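젤레티 건어물 박람회 관람기

작성일: 2025년 7월 15일

입장료 6천 원을 내고 들어서자마자 멸치 냄새가 먼저 인사를 했다. 주최 측은 이것을 '바다의 환대'라고 부른다. 안내 책자 첫 줄에 그렇게 적혀 있다.

올해 참가 업체는 70곳. 그중 절반쯤은 작년에도 같은 자리에서 같은 현수막을 걸고 있었다. 브로톤 수산의 '혁신의 원년' 현수막도 여전했다. 원년이 꽤 길다.

오전에는 제들로 홀에서 강연을 들었다. 연사 항 어우 씨는 베트남 중부에서 말린 오징어를 9년째 수출하는 분으로, 슬라이드 없이 오징어 한 마리만 들고 올라왔다. 햇볕 건조와 열풍 건조의 차이를 다리 씹히는 소리로 설명했는데 뒷줄에서는 잘 안 들렸다. 그래도 박수는 컸다. 점심 직전이었다.

시식 줄은 길고 시식 조각은 작았다. 황태채 한 가닥을 얻으려고 약 500걸음을 걸은 셈인데, 직원이 이쑤시개까지 도로 걷어 갔다. 쥐포 코너는 인심이 후했다. 다만 굽는 기계가 한 대뿐이라 다들 서로의 접시를 보며 친한 척을 했다.

오후에는 포장 상담 구역을 돌았다. 요즘 화두는 습기와 부스러기라고 한다. 봉지를 뜯는 순간 절반이 가루가 되는 문제를 업계도 알고는 있는 모양이다. 해결책을 묻자 "천천히 뜯으시면 됩니다"라는 답이 돌아왔다.
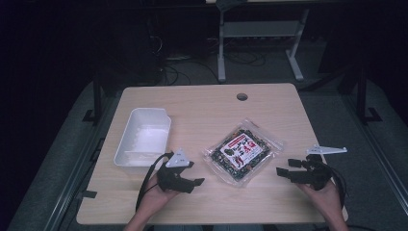 투명 봉지에 든 납작한 포장 제품과 흰색 플라스틱 트레이.

나오는 길에 미역 한 봉을 샀다. 집에 와서 보니 동네 마트가 더 쌌다. 주차 정산은 2층 안내소에서 하고, 영수증을 꼭 챙겨야 한다. 나는 미역 봉지에 같이 넣어 두고 한참을 찾았다.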